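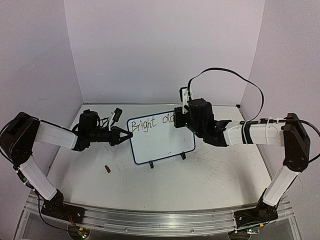

The whiteboard task on the Drullus bench, with a camera on each wrist.

Reviews > Workshop and Lab > Data Collection Kits

Drullus two-arm demonstration bench
By Ifor Morgan, September
Last updated: September

I've read a lot of brochures promising that a small team can gather its own training examples without hiring a robotics person. The Drullus brochure says it more loudly than most. For $3,161 you get two small arms, a rail to bolt them to, pale walls on three sides, wrist cameras, and recording software from a firm called Schwaiger that you'd be wise to read up on before you pay.

We ran it for most of a month. Regula Leitner and I took turns driving the arms and Kilian Trummer went through the recordings each evening with a red pen. We logged 931 episodes. Kilian threw out 110 of them, mostly for dropped camera feeds and a few where one of us sneezed or lost track of which hand was which.

The hardware is better than I wanted it to be. Nothing worked loose on the rail. The plain walls are a sensible idea if you're comparing one session with the next, though I'd stop short of calling it "a controlled visual environment", as the manual does. Our tabletop is scuffed and scratched, and those marks are in the data now. Does a policy learn to steer by a scratch? I can't say, and neither could the support desk when I asked.

Writing and whiteboard jobs are where my doubts set in. The wrist assembly is bulky for the size of bench, and in front of a board this small it hides the thing you most care about. With the right gripper over the end of the word, the fixed view gives you "Bright", a letter and a bit, and then a lot of black motor. The wrist cameras are meant to make up for that. Sometimes they do, but anyone labelling from the fixed view alone is guessing, and Kilian got sick of guessing by the second evening.

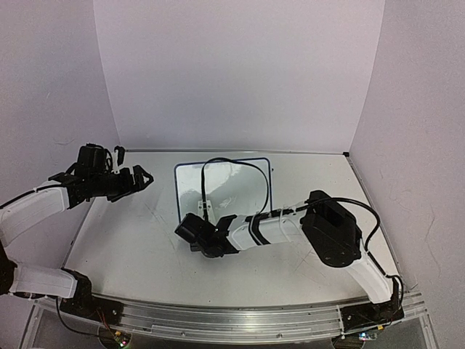

Reset time is what I'd ask any seller about first, and Drullus quotes 30 seconds between episodes. We hit that with simple pick-ups and missed it badly with anything involving a container. Part of the trouble was my own choice of props. A clear plastic tray seemed harmless enough, but it throws patches of white glare across its bottom, and I kept fiddling with its position between takes to tame them. Then there's the slack in the camera cable, which stands up in a tall loop over the tray when the right arm is down low. A loop like that changes shape with every move, so it's one more thing wandering through the picture for the model to get hung up on. Buy some cable clips. The kit ought to come with better ones.

Software: it records, it plays back, it names files in a way only its author could love. Episodes save with a pass or fail tick and no room for a note. We wanted a third option for "got there, but ugly", and ended up keeping a paper notebook beside the keyboard - which is a silly thing to be doing at this price.

As for the claim that a few hundred examples will get you a working behaviour, I'd want to see whose table that was on. Change the tray or bump the lamp and you may be back to collecting. Regula is more hopeful than I am and wants another month on it.

Buy it if you already know what you want to teach and have someone patient to check the recordings. If you're hoping the bench will sort that out for you, hire or borrow one first. Ours stays for now, on the condition that the next software update gets us a notes field.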